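About the Prurivell Robotics Club

The Prurivell Robotics Club is a student club at Virkham School in Sasinthorpe. We have 28 members this year, from ninth grade through twelfth. You don't need any experience to join, and there is no tryout.

The club began as a competition team. We still enter the Lehtinen Challenge every October, but most of our year now goes to one long project: teaching a robot arm to do small kitchen chores. Students picked the subject themselves. They wanted tasks that everyone has done by hand and that are still hard for a machine.

This year's task is putting utensils away in a rack. Members record the job with a hand-held gripper that has a camera on it, working at ordinary tables with ordinary things — a rice paddle, a soup ladle, a bundle of chopsticks, a few spoons. Each recording covers one try, from the first pick to the last.

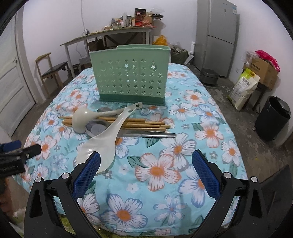
Recordings are checked by a second student before they go into the set. Tries with a dropped spoon are kept and labeled as drops. By the end of the spring term the set held 575 recordings, and 220 of those were made by ninth graders in their first year with the club.

The rest of the work happens in our room next to the wood shop. One group looks after the grippers, prints spare parts and replaces worn pads. Another writes the code that sorts the recordings and trains the arm. Members can switch groups at the end of each term, and many do.

We meet after school for 2 hours, twice a week during term. Dues cover printer filament and snacks, and the school pays the Lehtinen entry fee. To join, pick up a form at the front office or come to any meeting. New members start on the gripper and are paired with an older student for their first month.

Page updated May 2026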